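Driltus Board and Counter Oil, 301 ml

I'm Rajitha Weerakoon and I've been selling this oil for so long that half my own kitchen smells faintly of it. It's a food-safe blend for wooden chopping boards, spoons, rolling pins and timber worktops, and I keep coming back to it (yes, I've tried the Predska one – too sticky for me).

Wipe it on with an old cotton rag, go along the grain, leave it overnight and buff off whatever hasn't soaked in. A new board wants 2 coats, and after that you top it up whenever the wood starts looking thirsty. Mine usually gets its big yearly going-over in January, when I've finally stopped cooking for everybody!

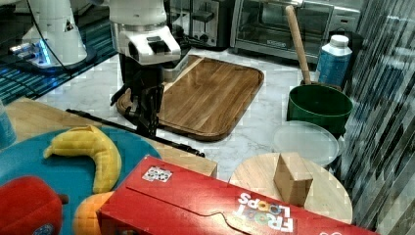
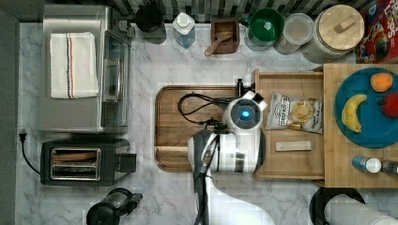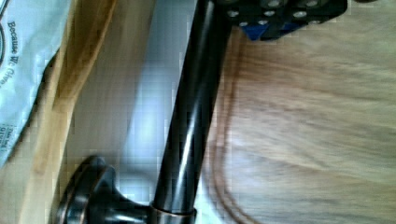

Tassanee Boonchu wrote to say that hers had gone patchy after the first coat, and that a light rub with fine paper before the second one sorted it out. She'd also like a smaller bottle, please, as she only has the one board.

Good tip, Tassanee, and I've asked Atport about a smaller size. No promises yet.

Please don't use it on marble, laminate or anything lacquered, it'll just sit there and smear. Spread used rags out flat outdoors to dry before they go in the bin.

Also available: 1000 ml refill tin, and the Kongkaew cotton cloths in a pack of 21. Both ship with the oil in one parcel.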